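Student Projects > Robotics > Final Reports

Putting Pens Away with Two Arms
Eylül Yüksel and Pankaj Dubey. Advisor: Sevim Tekin

Our project asked whether a policy trained only on demonstrations could put pens into an open drawer using two arms. We recorded 243 demonstrations by teleoperation and trained one network on all of them. The input was the joint positions plus the fixed view and the wrist views.

The pens start at random angles on the table. Either arm may pick, and the drawer is already pulled out so that opening it isn't part of the task.

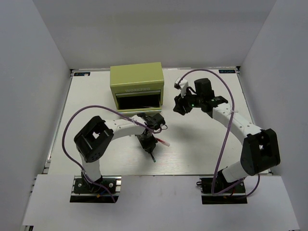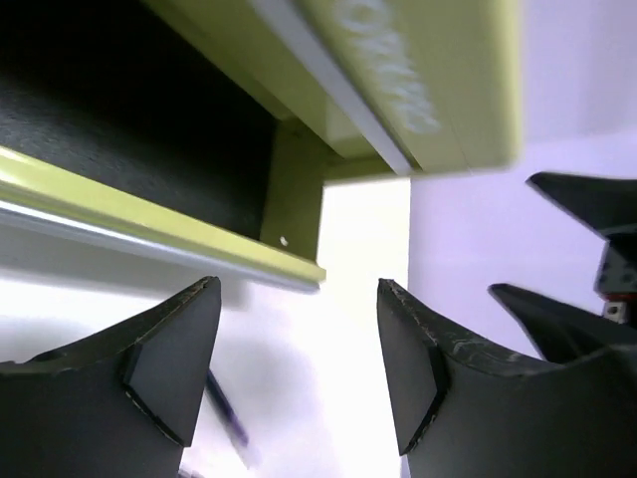

We ran 28 test trials per setting. With all views the policy finished 2 more trials than with the fixed view alone, a smaller gain than we expected. Most failures were at the grasp – the fingers closed next to the pen and the arm carried on to the drawer anyway. Dark pens were missed more often than light ones.

We tried shorter action chunks in July and the motion got jerky, so we went back to the longer ones. Training with the Pasau code took 732 minutes on the lab machine. If we had more time we would record demonstrations that include a missed grasp and a second try.

Comments

Gleice Frota: Did you randomize the position of the tool chest too?

Pankaj Dubey: Only by a little. Moving it further is on our list.

Nevzat Aksoy: Same grasp problem in our group – more demos with steep pen angles helped some.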